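*Shop and Kitchen Notes, updated Apr 3, 2018*

Several of you wrote in after the last page (the one on sharpening stones) asking for something on robot arms, so pull up a stool, this one got long! More and more folks are setting up a small arm in the garage or a back room, and quite a few now have a rolling robot in the same space. I love it. I also think a home shop needs a few house rules, the same way we all have rules about the table saw.

## Giving an arm a good footing

An arm is only as steady as whatever it stands on. Mine went on a folding table the first week and the whole thing shivered every time it turned. I ended up spending $88 on lumber and bolts for a proper stand, and I wish I had done it on day one.

- Bolt the base down through solid material. Clamps creep loose over time, even the good ones.
- If you put the arm on a box or block, fasten the arm to the block *and* the block to the table. I have seen people do the first half and forget the second.
- Go around the bolts again after the first few hours of running, and then once a month. I do mine when I change the furnace filter.
- Keep the top of the block clear. It is so tempting to park a screwdriver there, and then the arm swings and off it goes.

## Mark the reach on the floor

This is my favorite rule and it costs next to nothing. Move the arm slowly by hand or at its lowest speed, stretched all the way out, and run a strip of bright tape on the floor a good step beyond the farthest point. Mine came to 59 inches from the center of the base, which surprised me, as I had guessed a lot less. Inside the tape, nobody stands while the power is on. Kids and dogs stay out of the room altogether.

Don't forget to look up, either. Shelves, hanging lamps, the string on the light bulb... an elbow joint can rise a good deal higher than the hand does, and you'll want to know that before you hang your nice clock.

## When two machines share a room

A fixed arm always has the same reach, but a rolling robot brings its reach along with it, and the tape on the floor only tells you half the story. My rule at home is that one moves while the other waits. I start the Ronell arm from its own switch, and the rolling machine (a Rukia, a little older, very dear to me) stays parked until the arm is back at rest. Slow, yes, but I have never had to buy a new joint cover.

If you really want both going together, try it on the computer first. A friend's club, the Rowlands Tool Circle, does this for every new layout, and I've picked up the habit. You lay out the table, the stand and the doorway to your own measurements, put both machines in, and look at it from all sides, down low as well as from above. Places that seem roomy on graph paper can look awfully snug once there's a big body standing in them.

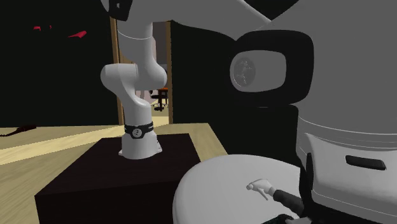

*Simulated layout: white arm on its dark pedestal, mobile robot close by on the right, doorway behind.*

When you have a layout like that on the screen, these are the things I go over, usually with a cup of coffee:

1. Can a person still walk through every doorway with both machines at full stretch?
2. Is there a stop button you can hit from either side of the room? I keep two, and the second one cost me $38 less than the first because I shopped around.
3. Where do the cables go? A thin dark cable on a tabletop is easy to overlook, so clip it to the back edge and keep it off anything that wheels cross.
4. Are there chairs on casters nearby? They wander. Put them in the next room or lock the wheels.

## Before you switch on

Tie back hair, roll up sleeves, take off the apron with the long strings. Run any new program at the slowest setting, all the way through, with your hand on the stop button. I keep a notebook on a nail by the door and write down each new program and how the slow run went; the current book is up to entry 238, coffee rings and all.

For wiping down the arm's shell, a soft cloth barely damp with dish soap does fine. Power off first, please. Voseck wipes work too if you have them, but keep them away from any lens.

Next page, in May: getting candle wax out of a workbench, and a reader's trick for stuck jar lids.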